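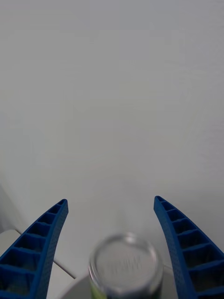 Grurnorine soft finger kit: two months on a home-built arm

2024-08-14

The Grurnorine kit is a pair of flexible fingers for small robot arms, sold either as files to print yourself or as ready-made parts with a bag of screws. I bought the files. The arm is a Rument desktop model, built from parts over last winter, and its original gripper had flat hard plastic jaws. Those were fine with blocks and boxes and poor with anything round. Jars kept turning in them and bottles slid out.

Printing

Each finger is a curved blade with open cells inside, small near the tip and larger towards the base. When something pushes on the face, the ribs let it bend around the object. You need a flexible filament, and the instructions are vague on which one. I used a blue one from Adard and it took three attempts to get a pair I was happy with. The first went stringy inside the cells, the second came away from the bed. Slowing the printer right down and drying the filament overnight fixed both faults. A finger took almost 6 hours at the slow setting.

The gripping face has a fine dotted texture. Leave it as it comes off the printer. I sanded one of the failed fingers to see what would happen and it held noticeably worse.

Fitting

The kit is meant to bolt straight on to the Rument wrist. Mine needed the holes opening out slightly with a hand drill, and the supplied screw length was wrong for my mounting plate. Check this before you print anything. The wrist camera bracket stayed where it was and both fingertips are in view, so lining up on a lid is simple enough. Focus is another matter. My camera is set for objects further off, so a jar between the fingers comes out as a blur and I can't read what is on the lid. If you want the arm to tell one jar from another by its lettering, do that before it moves in.

Use

The job I built this for is moving kitchen jars from a shelf to a round stand and back. I ran 81 lifts with the same jar, lid on, and logged each one. The old jaws managed a little over half of the same run. The new fingers dropped the jar 8 times, and most of those were my fault for closing too high, where the glass narrows under the lid. Once I lowered the closing point the drops stopped.

They are less good with heavy things. A full jar of honey makes the fingers sag to one side during a turn, and you have to slow the wrist or it swings. Thin flat objects are hopeless, as the tips are too rounded to get under a card or a spoon. I have kept the old jaws in a drawer for that.

Wear has been slight. The left finger has a whitish crease across one rib near the base, which hasn't grown since I first saw it. I printed a spare anyway.

Instructions and support

The leaflet is four pages of drawings, with the closing force given in a table that assumes the larger Lương servo. With the standard servo you will have to find your own values. Start low, as too much force folds the tips over each other. I wrote to the makers to ask about this and got a corrected table within a week, though the download still has the old one.

Verdict

Worth having if your arm mostly handles jars, cups or fruit, and you already own a printer that copes with flexible filament. If you don't, the ready-made pair costs more but saves a lot of wasted material. I'll add a note in September if that crease gets any worse.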